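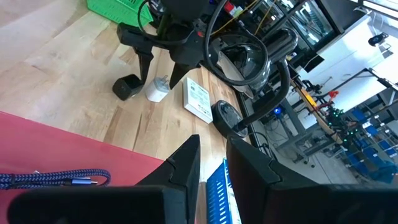

*A braided cable in two blues, on a red mat.*

Cilham Council says its supplier mentoring scheme has "reached" 2,152 small firms. I'd like to know what reached means. I run one of them, and I got a newsletter and a login.

Truno, who manage the scheme, count anyone who signs up. Fine, but only 53 have been paired with a mentor, and I can't find a figure for contracts won. Flanagan had theirs, a pleasant man who cancelled twice and then told them to network more.

The certificate costs us almost 2,000 pounds in lost time every year — forms, visits, more forms. I'd want to see one signed order before I renew in August.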